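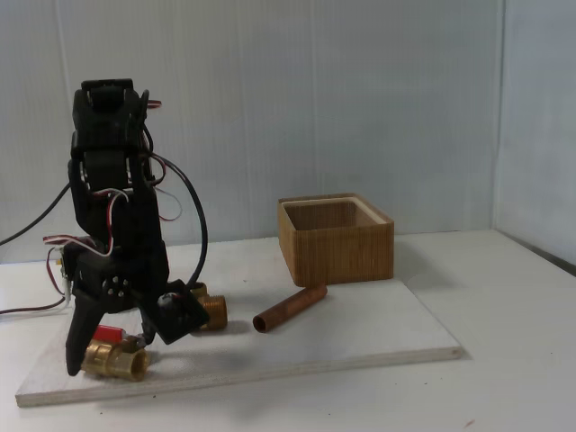 Sorting leftover plumbing parts: what goes in the box and what goes in the trash?

Posted in Home Repair > Plumbing

Hi all. I finally got the leftovers from our bathroom redo out of the bucket under the basement stairs and I'm trying to be a grown-up about it. The good stuff is going in a little square wooden box that used to hold tea, and the rest needs to leave the house. So far I've laid out a brass ball valve with a red handle, a brass fitting with a hex nut and a threaded end, and a short piece of copper pipe. There's plenty more in the bucket (washers, mystery caps, half a roll of tape that has turned to felt) but those are the three I can't decide on.

The valve came off the old line to the laundry sink. It turned fine when I took it out in July, but it has never been tested since. My brother-in-law says used valves are junk, full stop, and I should buy new. My neighbor over on Ibarra says he's been reusing his for years. The copper is too short for anything I can think of, but throwing copper away feels wrong somehow? And is there any trick to figuring out what size the fitting is? I held a tape measure across the threads and the number I got doesn't match any size on the rack at Farkwood Hardware.

Also, do you all separate brass from copper, or does it all just live together? I'd love to do this once and never again.

Hongjun Zeng

The tape measure thing gets everybody! Pipe thread sizes are nominal, so the number on the rack is smaller than what you measure across the outside. A fitting sold as half inch measures a bit over 13/16 across the male threads, and a three-quarter is a little over an inch. Easiest thing is to take yours to the store and screw it into something on the rack. If it goes on a few turns by hand and then snugs up, you've got your size. Write it on a bit of masking tape and stick it on the fitting before you get home and forget (ask me how I know). Watch out for compression fittings too, they have straight threads and won't match pipe thread even if they look close.

On the valve, I'd keep it, but I wouldn't put it back inside a wall. Work the handle back and forth, look down the open end with a flashlight and see if the ball is scratched or crusty. Mine get used on the rain barrel and the garden line, where a drip doesn't ruin a ceiling. Anything on drinking water, I buy new, and you should check it's rated lead free because older brass often isn't.

I keep brass and copper together in one old Perkico cookie tin and I've never been sorry. Scrap yards do pay different prices for them, so if you're saving up to sell, split them.

Kourosh Najafi

toss the valve, new ones are cheap. keep the copper

basementfrog

Short copper is great for practice if you ever want to learn to solder. Clean the end with emery cloth, flux it, stick a cheap coupling on and have at it on the driveway, away from anything that burns. I went through a whole pile of offcuts before I got a joint I'd trust. Check for a burr inside the cut end as well, a pipe cutter leaves a lip in there and it should be reamed out before you use the piece for real.

And put a lid on that box or you'll be finding screws in it by Christmas.

jolenlow_jan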